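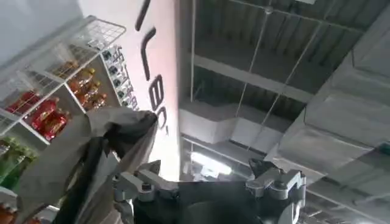

Drinks shelf, wire basket on top

Re: [readers] Series you gave up on
From: Wilma Kinnear
Date: 10/11/22

> I'm 100 pages into the second Grurkholm book and I can't tell
> if I should keep going. The first one was slow too but I liked
> the ferry town and the sister. Now the sister is gone and it's
> all grain prices. Does it pick up? Also, do I need to have read
> Vastum before the third one? The library copy of Vastum has a
> long hold list.

It picks up, but not soon. I had the same trouble and put it down for most of July. The grain business matters later, though you can skim the two council chapters and not lose anything. The sister comes back near page 250 in my paperback. If you liked her in the first book, that is the part to hold out for. If you get there and still don't care, I would stop, because the third one is written the same way.

You don't need Vastum first. It is set in the same country but a couple of generations earlier, and the only carryover is the family name and the house with the flooded cellar. I read it after book 3 and it was fine in that order. It is also a much shorter book and reads more like a mystery.

On the general question, the series I gave up on was Mustura. I read the first three and own the fourth, which has been on the shelf with a bookmark in chapter 2 for a long time. The early ones were good. Each had its own plot and you could close the book feeling that something had been settled. By the third there were so many narrators that I kept turning back to the list of characters, and the one I wanted to read about (the surveyor) got a chapter here and there. I know some people on this list think the fourth is the best of them. I may try again over the winter, starting from the beginning.

The one I expected to drop and didn't was Ninh. The opening is confusing and the dialogue has no quotation marks, which I usually can't stand. I was used to it by the end of the first section. It's a single book, so no commitment there.

For whoever asked last week about large print: our branch has Vastum in large print but none of the Grurkholm books. The audio of the first Grurkholm is decent. The reader does the older characters well and rushes the descriptions a little.

Is anybody else planning to read the third one soon? I would like to talk about the ending and don't want to spoil it here. Write to me off list if so.

Wilma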